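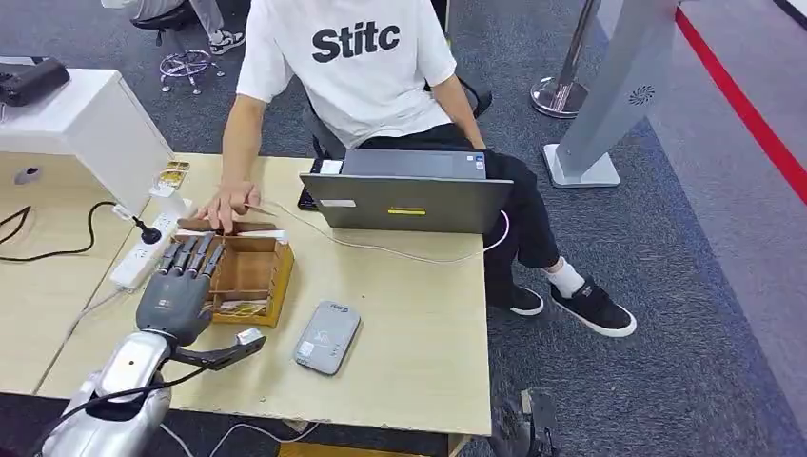
Mesa de madera clara, portátil y caja abierta.

Ordenar postales heredadas: ¿por lugar, por fecha o por remitente?

marisma_azul escribió:
Hola a todos. Llevo semanas leyendo el foro en silencio y por fin me animo. He heredado de mi tía 1.594 postales (las conté dos veces, la segunda por cabezonería) y no sé por dónde meterles mano. Hay de todo: paisajes, bosques, catedrales, gatitos con lazo, una serie entera de balnearios... Muchas escritas, otras sin estrenar. Ella las tenía en latas de galletas sin ningún orden que yo sepa ver.
Mi primera idea fue por país, pero me salen montones ridículos: uno enorme de montaña y luego siete o seis que son una postal suelta. ¿Vosotros cómo lo hacéis?

tintaycola escribió:
Bienvenida! Por lugar, siempre. Si algún día quieres cambiar o vender, la gente busca por lugar y punto. Yo tengo 323 solo de Flusstead y las encuentro con los ojos cerrados. Las que no traen el sitio escrito las meto en un «sin identificar» y cada invierno les doy una vuelta, a ver si cae alguna.

Remedios_P escribió:
Pues yo no puedo estar más en desacuerdo, tintaycola, y ya sabes que te aprecio. Si están escritas, lo que vale es la correspondencia. Separar las postales de una misma persona porque una es de la playa y otra de la sierra me parece un crimen – son una conversación. Marisma, mira primero las firmas. ¿Se repite algún nombre?

marisma_azul escribió:
Uy, sí, y mucho. Hay un tal Welington Coutinho que le escribía cada dos por tres, casi siempre en noviembre, con una letra preciosa y unas bromas que no entiendo (la llama «capitana»). En casa nadie sabe quién era. Mi madre dice que un compañero de coro, mi tío se ríe y cambia de tema.

Remedios_P escribió:
¡¡Pero eso es una novela!! Ni se te ocurra separarlas. Ponlas por fecha de matasellos y léelas seguidas.

tintaycola escribió:
Vale, con Coutinho me rindo. Pero las que están sin escribir, por lugar. De ahí no me bajo. 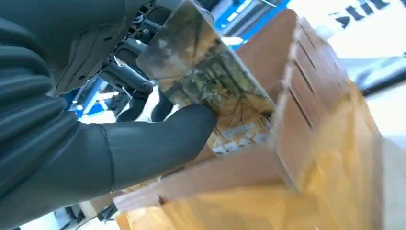
Foto de bosque y caja de cartón.

pliegosuelto escribió:
Me meto un poco tarde. Yo mezclo los dos sistemas y duermo estupendamente: las escritas por remitente, las nuevas por tema. Tema, no lugar, ojo. Los bosques con los bosques, estén donde estén. Cuando no hay pie de foto, un bosque de robles puede ser de medio continente y te vuelves loca intentando situarlo.
En lo del material sí que me pongo pesado. Nada de álbumes con páginas adhesivas. Yo perdí una serie de balnearios así, se me quedó media tinta del reverso pegada en la hoja y todavía me duele. Uso fundas Allberg de las transparentes, dos postales por funda espalda contra espalda, y las guardo de canto.

tintaycola escribió:
Las Allberg son carísimas para lo que son. En Jafri tienes sobres de papel sin ácido que hacen lo mismo y puedes escribir a lápiz en la solapa.

pliegosuelto escribió:
No hacen lo mismo, hombre, que con el sobre tienes que sacar la postal cada vez que quieres verla. Y sacarla es justo lo que estropea las esquinas. Para las que no vas a tocar, de acuerdo, sobres.

marisma_azul escribió:
Me habéis convencido a medias cada uno, jaja. El sábado despejé la cama de invitados y empecé a hacer montones. De momento: Coutinho, familia, amigas del colegio y «ni idea». El de «ni idea» es el que más crece, para qué mentir. También ha salido un sobre con sellos despegados y el recibo de una pensión de Inen, que no me suena de nada.
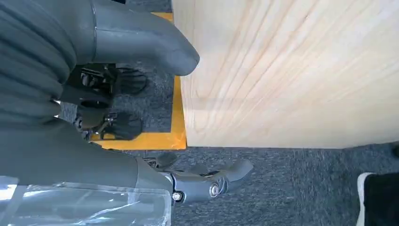 ¿Se puede escribir algo en el reverso para saber luego de dónde salió cada postal?

Con lápiz blando, apretando poco y en una esquina, no hay problema; bolígrafo y pegatinas, nunca.

Remedios_P escribió:
Lo del lápiz lo firmo. Yo pongo un número pequeñito y apunto el resto en una libreta. Tintaycola usa una hoja de cálculo y presume mucho de ella, hasta que le pides que te la enseñe.

tintaycola escribió:
Está en obras. Marisma, el recibo de Inen guárdalo con las de Coutinho y mira si alguna lleva matasellos de allí.

marisma_azul escribió:
Acabo de mirar las primeras y hay una! La letra es la suya, el matasellos se lee a medias pero pone Inen clarísimo. Voy a por las gafas de mi madre y a por el resto del montón, luego os cuento.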